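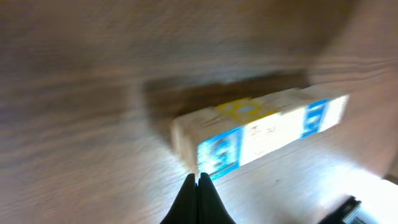

木材的时间:Lokuvdale 山谷的林地、锯木与公共家具

Lokuvdale 山谷的木材业,长期以来以两种形象见于地方文献:一是林地,二是成品。介于二者之间的漫长过程,包括选伐、锯解、堆放、干燥和定级,则甚少有人记述。本刊于今年春季走访山谷内的锯木场、干燥棚与修缮工坊,并查阅 Pokton 镇公共建筑部门保存的采购与维修记录,试就这一过程作一较为完整的介绍。

一棵树自伐倒至进入室内,中间要经过数次停留。原木在林道旁归楞,等候地面冻硬后运出;进场后按直径和弯曲程度分堆;锯成板材后,又须在棚内存放数年。Pokton 镇现存最早的木材账簿中,记有“板已锯,人须等”一语。这一页的墨色已淡,镇档案室为保护原件,仅提供复制件查阅。

山谷北坡以阔叶林为主,土层薄,树木生长缓慢,年轮细密。南坡日照充足,树干较粗,木质则相对疏松。两坡木材在外观上差别不大,锯开之后方能分辨。旧时木匠购料,习惯先看端面,再以指节叩击板身,听其声响是否均匀。现行的定级办法以目测和含水率测量为主,叩击一项未列入规程,但锯木场的老师傅验料时仍沿用此法。

冬季采伐与运输

山谷的采伐季自十二月开始。此时树液回落,地面封冻,运材车辆对林下土壤的碾压较轻。林地管理部门规定,采伐作业须在解冻前结束,未运出的原木一律留置林道外侧,待下一季处理。该规定施行之初,曾引起部分林主不满,理由是原木留置过夏,边材易生蓝变。其后管理部门允许林主在留置期间搭设遮阴架,争议始告平息。

采伐作业以择伐为主。标记人员在秋季进山,于树干齐胸处和根部各作一处记号。齐胸处的记号供伐木人员识别,根部的记号留在伐桩上,供事后核查。标记所用颜料每年更换颜色,以免与往年的记号混淆。北坡有一片林分自上一次择伐以来已逾 30 年,按经营方案可于近年再次进入,但林道有两处涵洞塌陷,修复前车辆无法通行。

关于马匹集材的去留,山谷内意见不一。主张保留者认为,北坡陡窄处机械难以到达,马匹仍有实际用途;主张取消者则指出,能够驾驭集材马的人员逐年减少,培训费用亦无固定来源。目前仍有两户林主在自有林地上采用这一方式,所集木材单独堆放,由本地工坊收购。

锯解与纹理

Jaramillo 锯木场位于河谷下游,占用的是一处旧磨坊的地基。场内主锯沿河岸方向安装,原木自上游一侧进入,板材由下游一侧送出。场长文塞斯劳·孔特雷拉斯(Wenceslao Contreras)在该场任职 17 年,早年做过跟锯工,负责将锯下的板材翻面、搬离。

“下锯的方向决定了板子以后怎么动,”孔特雷拉斯说,“弦切的板面好看,花纹长,顾客喜欢。可是用在桌面上,拼板的人就得多留心。”

弦切与径切之别,在木工教科书中已有详尽论述。简言之,弦切板的锯面与年轮大致相切,纹理呈长而舒展的弧线;径切板的锯面与年轮近于垂直,纹理平直,尺寸也较为稳定。弦切出材率高,故多数桌面、柜门与墙板均以此法下料。径切费料,一般用于抽屉侧板、尺具以及对变形要求严格的部件。

Jaramillo 锯木场的做法是按订单定锯法。凡未注明用途的订单,一律退回补填。孔特雷拉斯认为,这一程序虽增加了往来文书,却减少了日后的纠纷。他在办公室内保存着一块翘曲的旧板,为早年一宗退货所留,板背写有退货单位的名称,现已无法辨认。
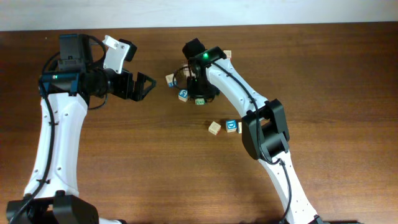 板材离锯之后,即进入堆放环节。堆放场选址须通风而不当风,地面应高出四周,垛底以混凝土墩架空。每层板材之间放置隔条,隔条须上下对齐,否则板材会在自重作用下弯曲。场内用于垫层的隔条均由边角料锯制,尺寸统一,用后回收。新入场的工人往往从码隔条做起,待能够独立码成一垛,方可转往其他岗位。

垛顶须加盖,并压以重物。旧时用石板,现改用报废的混凝土构件。上层板材所受压力小,较易翘曲,锯木场因此惯于将等级较低的板材置于顶部。板材端头涂刷封端料,以减缓端面失水,避免开裂。场内使用的封端料向由 Handex 商行供应,该商行设在 Pokton 镇的货栈街,兼营隔条夹具与手工刮刀。

自然干燥与窑干

自然干燥与人工窑干孰优孰劣,业内讨论已久。窑干周期短,含水率易于控制,适合批量供货;自然干燥占地多,资金周转慢,而板材内应力较小,颜色亦较为沉着。山谷内的锯木场多取折中之法,即先在棚外气干,待含水率降至一定程度再行入窑。

气干所需时间视板厚与树种而定。较厚的板材须历数个寒暑,期间至少翻垛一次。翻垛是一项费力的工作,须将整垛拆开,内外对调,并剔除开裂与霉变的板材。锯木场通常将翻垛安排在初夏,此时河谷风向稳定,人手也较充裕。翻垛当日,棚区道路不对外开放,来场选料的客户须另约时间。

入窑之后,操作人员每日记录温度与湿度,并从窑中取出样板称重。Jaramillo 锯木场的窑房记录簿为硬皮横格本,一窑一册,册末附有出窑时的抽检结果。场方曾考虑改用电子记录,因窑房湿热,设备屡出故障,遂仍用纸本。

公共家具的更换与修缮

Pokton 镇的学校、阅览室与议事厅所用木制桌椅,多数出自本地木材。镇公共建筑部门的登记册显示,现列入维护范围的实木桌共 300 张,其中 60 张已列入本年度修缮名单。修缮内容包括松动榫卯的重新胶合、桌面刮平与表面涂饰。确已无法修复者,拆解后按板材入库,供补配之用。

登记册对每张桌子均设有编号与简要病历。某张桌子于何年更换过腿部横档,某张桌子的桌面曾受水浸,均可查得。修缮人员认为,此类记录对于判断病因颇有助益。一张反复开裂的桌子,症结常在于桌面与框架的连接方式:若以螺钉固死,桌面随季节胀缩而无处可去,裂缝即沿胶缝出现。正确的做法是采用带长孔的连接件或木扣,使桌面得以横向活动。

表面涂饰的选择亦有讲究。议事厅的长桌历来使用硬质清漆,光泽好,耐擦拭,然一旦划伤,须整面重做。阅览室与学校的桌子则改用油蜡,光泽较低,局部磨损可以随时修补。改用之初,学校方面对墨水渗入木纹有所顾虑,其后采取每学期补油一次的办法,情形有所改善。补油须在假期进行,施工后门窗开启通风,待表面干透方可使用。

对于日常养护,修缮工坊印有单页说明,随修复后的桌子一并送达。其要点如下:

擦拭时使用拧干的软布,顺纹理方向进行,水渍应即时拭净。

桌面避免紧靠散热器。若房间布局所限,桌沿与散热器之间应留出一掌以上的距离。

搬动时抬起框架,勿提桌面边沿。

发现胶缝张开,应通知工坊,勿自行填入腻子。

最后一条系根据实际教训增列。冬季室内干燥,胶缝偶有张开,至夏季多能自行闭合;若在冬季填实,夏季木材膨胀受阻,反致桌面拱起。工坊处理过数张因此损坏的桌子,其中一张原属镇立小学音乐室,桌面已无法保全,框架另配新板后移交阅览室使用。

小料的去向

锯木与修缮均会产生大量小料。较长者可作隔条、挂衣板与画框,较短者过去多用作燃料。近年来,山谷内的工坊开始将干燥良好的短料集中分拣,供学校手工课领用。领用单位须填写用途,并自行负责倒棱与打磨。分拣工作由修缮工坊承担,凡带有裂纹、树脂囊或钉孔的小料,均不列入供应。

学校对此反应不一。部分教师欢迎尺寸统一的小料,便于安排课程;另一部分教师则希望保留不规则的料块,以便学生自行判断从何处下锯。工坊目前的做法是两类并供,分箱存放,箱外标明树种与干燥方式。北坡所产的小料质地较硬,手锯费力,通常分给年级较高的学生。

锯末与刨花的处置相对简单。干净的刨花由畜户运走作垫料,混有胶料或涂料者则须单独收集。Jaramillo 锯木场的锯末多数用于窑房供热,余量在场内一角堆存,冬季由镇养护队取用,撒布于坡道。

林地与账簿

山谷木材业的规模,与邻近地区相比并不算大。镇公共建筑部门在采购章程中规定,同等条件下优先选用本地木材,但章程亦载明,含水率与等级不合格者不得以产地为由通融。五月十九日,星期三,该部门召开本年度木材采购说明会,就公共桌椅所用板材的厚度标准征求供货方意见。孔特雷拉斯在会上提出,现行标准所定的桌面厚度偏薄,修缮时可供刮削的余量不足,建议酌予增加。

与会的部分供货方对此持保留态度,认为板厚增加将延长气干时间,现有棚区未必容纳得下。公共建筑部门表示,将在核算棚区容量后另行答复。在此之前,新订购的桌面仍按原标准执行,已入棚的厚板则由锯木场继续堆存,待翻垛时一并清点。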